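Skunitz Grip Trial Kit
Wrist camera, two finger sets, one controller, on loan or to keep

Product code: SK-670
Price: £1,449 ex VAT to buy, £300 a month to borrow
Availability: next batch leaves Clalbridge in July

Overview

Most people choose a gripper from a catalogue photo of it holding an egg. The egg is never seen again. The Trial Kit is for people who would like to know how a gripper copes with their own parts, on their own bench, before the purchase order goes through and everyone has to pretend to be pleased.

The kit fits any arm with a standard round tool flange. Bolt it on, plug in the controller, choose a finger set and start dropping things. The camera sits at the wrist and looks along the fingers, so every attempt is recorded from the only viewpoint that has ever settled an argument about why a pick failed.

What you get

Duvireo gripper body with quick-change finger mounts
Broad finger pair, dark grey, curved lip
Slim finger pair, black, long reach
Wrist camera with fixed bracket
Rey controller, with mains lead and stop button
Two cable lengths (use the longer one, whatever you think now)
Hex keys, including a spare of the size that goes missing

Which fingers?

The broad pair is forgiving. It will take hold of an edge even when your aim is a bit out, and the curved lip helps with rims and thin upright walls. It blocks more of the camera's view than we would like, and it is hopeless in a narrow slot.

The slim pair gets into the narrow slot. It also shows up every small error in your calibration, which some customers have reported as a fault. On a two-arm cell we usually suggest broad on one side and slim on the other. It looks like a mistake and works rather well.

Both sets mark with use. Scuffs and scratches don't affect grip. Dust does, so wipe the faces at the end of the day with a cloth that is cleaner than the fingers.

Camera notes

Exposure is automatic by default. Under bright ceiling lights, with a dark container in front of the lens, automatic means that one of the two will be wrong. Lock the exposure on the object and let the ceiling look after itself. Glossy plastic is worth testing early, as it will find any lamp you had forgotten about.

Running a comparison

The Rey controller stores 2,000 attempts before it starts overwriting the oldest. Run the same object with each finger set, keep the start position fixed, and change one setting at a time. Alaric Doucet, who wrote the manual, puts this in bold on four separate pages and has asked us to mention it again.

With two arms, check the cable loops through the full range of movement at slow speed before you go any faster. A loop that hangs politely at rest can have other ideas at the far end of the reach.

Not included

The arm. A bench. Patience, although the loan can be extended a month at a time.

Returns

Loan kits come back to Clalbridge in the case they went out in. Worn fingers are fine. Please take your tape off the gripper body, and do look under the foam for the small hex key.

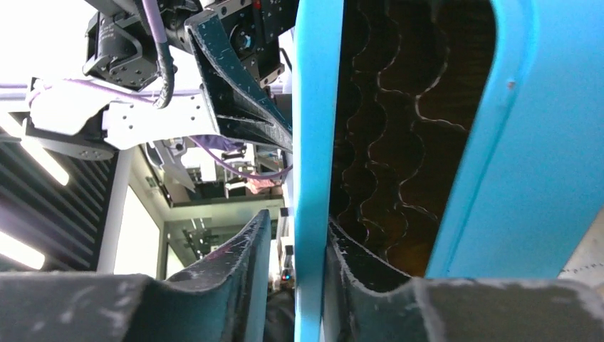
Wrist camera view: broad fingers either side of a thin blue edge, with the second arm's long black finger at upper left.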